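How to Set Up a Room for a Long Meeting

I've been getting rooms ready at Clelasau for years now, and the thing I'd tell anyone starting out is to begin with the table (the chairs can wait, I promise!). Wipe it down, let it dry, and put the water out before the papers.

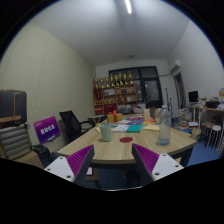
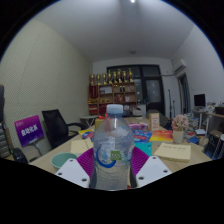

Water and reading material on the long table

Next, open a window for 20 minutes, even in August. Then print the agenda in nice big type and plan a proper break after 40 minutes, because folks do get fidgety and the coffee tastes better when you've stood up for it. Leave a few pens by the door too.

Ineke Wouters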